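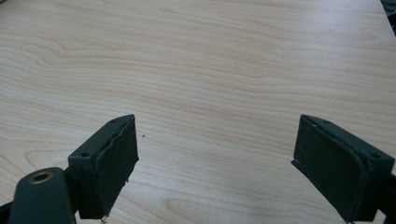

Memorial plaques and urns: frequently asked questions

What sizes of plaque does Rostine supply?

Two sizes are kept in stock, single and companion. The single plaque carries one name. The companion plaque carries two names side by side and can be ordered with the second panel left blank. Other sizes are made to order and need a drawing approved by the burial authority before work begins.

How many letters can be included?

A line on the single plaque holds up to 29 characters, counting spaces and punctuation. Longer names are set in a narrower letter or carried over to a second line. We do not reduce the letter height to fit, as small letters fill with dirt outdoors and become hard to read.

Can I see the wording before it is cast?

Yes. A proof is sent by post or email. Check spellings, dates and accents against the original papers and return the proof signed. Casting does not start without a signature. Changes requested after casting are charged as a new plaque.

Who checks the proof at your end?

Raghda Najjar sets the lettering and Alfie Staniforth reads it back against the order form. Neither can tell whether a family spelling is correct, so the signed proof remains the final record.

Do I need permission from the cemetery?

In almost all cases. The holder of the grave deed normally has to sign the application. At Suvcombe the cemetery office issues its own form and will not accept ours. Churchyards follow separate rules and often refuse polished finishes or photographs.

How is a bronze plaque cleaned?

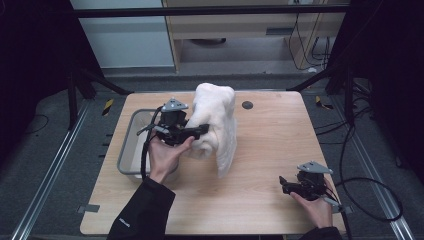
Bronze is supplied with a clear lacquer that keeps air and water from the metal. Routine cleaning should leave that coating in place. Use cool water with a little mild soap, and dry the surface straight afterwards. Any soft, fluffy cloth like the white one on the table will do for drying, provided it is free of grit and has not been washed with fabric softener. Wire wool, metal polish and kitchen scouring pads will cut through the lacquer, and the exposed bronze will then darken in patches.

The plaque has turned green. Is it faulty?

Green staining means the lacquer has worn through and the bronze is reacting with moisture. It does not weaken the plaque. The surface can be stripped, recoloured and lacquered again in our workshop. Plaques fixed with hidden studs must be released by a mason first.

Which fixing should I choose?

Rosette screws are suitable for stone and brick and can be removed later. Hidden studs are set in resin and give a plain face, but removal may damage the backing. The Honorato base is drilled for rosettes only.

Will the Nudar urn fit inside a standard niche?

The Nudar takes up one half of a double niche. Single niches vary between sites, so measure the opening as well as the depth. The opening is often narrower than the space behind it.

Can the second name be added later?

Yes, if the companion plaque was ordered with a blank panel. Allow 3 weeks for the matching panel. Colour will differ slightly from the older part until both have weathered.

Can I collect an order in person?

Collections are made on Tuesday by appointment. Bring the order number and one form of identification. Everaldo Xavier handles collections and can arrange delivery to a mason instead.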